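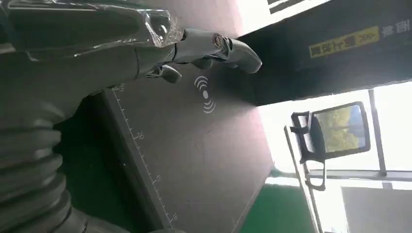
Sevim Oral runs end-effector trials at Bozkurt, a small integrator in Illville. For most of February she had one question to answer: should a parcel station use two of the same hand, or a different tool on each side?

"The customer wanted two identical hands," she says. "It looks tidy and you only stock one set of spares. I wanted to see numbers first."

The station is simple. Mailer bags come out of a crate, pass over a scanning platform and go on to a conveyor. Her team ran 873 bags with jointed fingers on both arms, then repeated the work with a flat paddle added on the right.

With fingers alone, 100 bags had to be picked again. With the paddle, that fell to 18.

"Soft bags fold away from a fingertip," Oral says. "The paddle gives you a flat surface to push against. The fingers still do the fine work."

Guido Pellegrini wrote the control side on Ulorum, the company's in-house controller. He was less sure at first.

"The paddle makes the arm longer, so every path near the platform had to be checked again," he says. "I lost a week to that. Then the left hand was arriving early and waiting over the scanner, and that had to be fixed too."

They also tried wrapping a hand in clear film to keep dust out of the joints. Oral has no firm view on it yet. "It's cheap and it creases. I'd like to see it after a longer run."
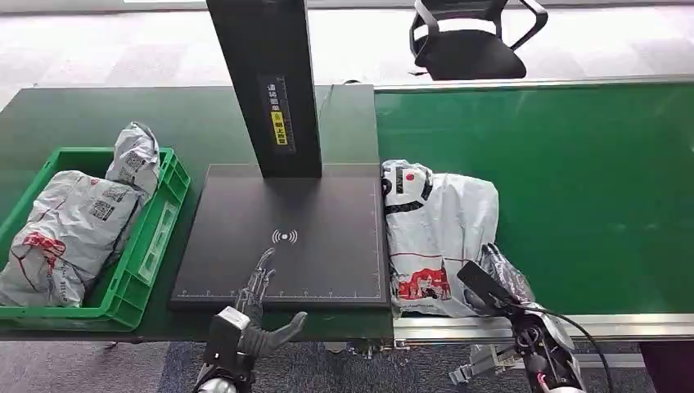
What comes next

The mixed setup goes to a depot at Brullcombe for a longer trial. Pellegrini wants to compare wrist cameras there – the current one struggles when there is a bright window behind the bag.

Oral's list is shorter. "Small bags," she says. "We haven't tested enough of them."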